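Projektbericht: Kabelordnung im Gerätelager der Werkstatt
Gruppe 2: Yufang Xie, Azlan Raju, Fitriani Ginting
Betreuung: Zulkifli Siregar
Abgabe: 02/05/2022

3. Durchführung

Ausgangspunkt war die Behauptung im Aufgabenblatt, dass gebündelte Netzkabel bei der Ausgabe Zeit sparen. Wir hielten das von Anfang an für schlecht belegt. Die einzige Quelle, die uns genannt wurde, war ein Prospekt des Kartonlieferanten Resness, und der verkauft nun einmal Kartons.

Im April haben wir den Bestand durchgesehen. Laut Inventarliste lagern 879 Kabel im Raum, davon gehören mehr als 100 zu Geräten, die längst ausgemustert sind. Schon diese Zahl lässt daran zweifeln, dass Wickeln das eigentliche Problem löst. Trotzdem haben wir die Netzkabel wie verlangt auf Kartons verteilt: gewickelt und mit Binder in den einen, ungewickelt in den anderen. Gearbeitet wurde am Tisch mit dem grünen Tuch, das mit Klammern befestigt ist. 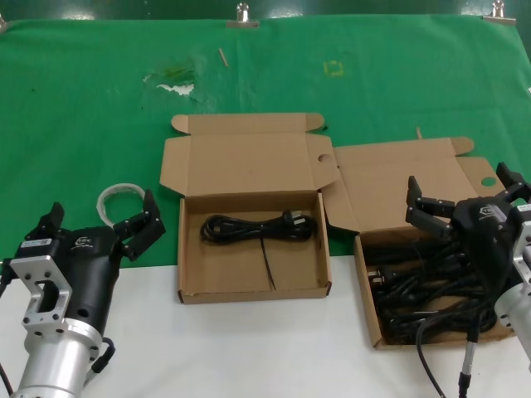 Abb. 4: Netzkabel im Karton, gebündelt (Mitte) und ungeordnet (rechts)

Der Unterschied im Aussehen ist deutlich, das bestreiten wir nicht. Im mittleren Karton liegt das schwarze Kabel in Schlaufen und der Stecker ist sofort zu finden. Rechts liegt ein Haufen, ein Kabel hängt vorne über den Rand auf die Tischplatte. Ob daraus eine schnellere Ausgabe folgt, ist damit noch nicht gezeigt. Ein fairer Vergleich ist das ohnehin kaum, denn die Füllmenge ist ganz verschieden. Für ein einzelnes gebündeltes Kabel einen ganzen Karton zu reservieren – das kann in unserem Regal niemand ernsthaft wollen.

Gilang Govindasamy aus der Parallelgruppe hat eingewandt, dass es weniger um Zeit gehe als um Kabelbruch. Das mag sein. Seine Gruppe hat dazu aber nichts gemessen, wir auch nicht, und in elf Tagen wäre das wohl nicht zu machen gewesen.

Offen ist außerdem, wer nach der Rückgabe wickelt. Bei den Proben mit dem Ausgabeplan nach Trundel haben wir das selbst übernommen, im normalen Betrieb fällt es den Ausleihenden zu. Wir erwarten, dass der Binder dann fehlt oder lose im Karton liegt.

4. Vorläufige Bewertung

Wir empfehlen, zuerst die Altbestände auszusortieren und die Kartons danach nach Steckertyp zu beschriften. Das Bündeln kann man beibehalten, einen Nachweis für den Nutzen haben wir nicht gefunden.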